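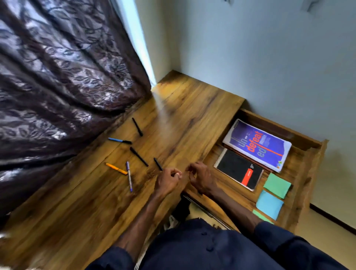

Pens on a wooden desk by the curtain.

Call for participants: Listening Under Pressure, a peer practice group for new managers

Have you been leading a team for less than two years? Do your one-on-ones tend to turn into you talking and the other person nodding? Then we would love to have you in our next practice group!

Odis is a small training outfit run by Jytte Damgaard and Illia Semeniuk. We work with people who were good at their jobs, got promoted, and then found themselves in charge of conversations they had never been taught to have. Our spring group is all about listening: how to ask a question and wait for the answer, how to hear a complaint without defending yourself, and what to do when someone goes quiet on you.

What you would be doing

We meet for six evening sessions of two hours each, at our rooms in Imberg. Most of the time you will be practicing in pairs, with a third person taking notes by hand (no laptops in the sessions, please). You bring real situations from your own work, with names changed, and you get to try the same conversation again and again until it starts to feel like yours. It can be a bit awkward in the first session and it gets a lot more fun after that — people laugh much more than they expect to.

Between sessions there is a short writing task of roughly 400 words. Jytte reads every one of them and writes back.

Who we are looking for

Anyone who manages at least 2 people, paid or unpaid. Shift leads, head nurses, kitchen managers, school coordinators, team leads in an office, all very welcome. You don't need any coaching background. You do need to be able to come to at least five of the six evenings, as the pairs depend on it.

We also have one place for an assistant facilitator, which would suit someone who has already done a course with us or something similar. The assistant sets up the room, joins a pair when the numbers are odd and receives a fee of $1,000 for the series. Vaughn Calloway had the role last time and is happy to talk to anyone who is curious about it.

Cost

Participants pay nothing. The group is covered by a grant from the Hedegaard fund, and in return we ask you to fill in a feedback form after the last session in June.

How to apply

Write us half a page about a conversation at work that you wish had gone differently. Don't polish it! Add your job, how long you have been managing, and any evenings you can't make. If you want the assistant role, put "assistant" at the top. Leave your page at the Odis front desk in Imberg or mail it to us there, marked for Illia, by 3/28/25. We answer everyone, and we can't wait to read what you send.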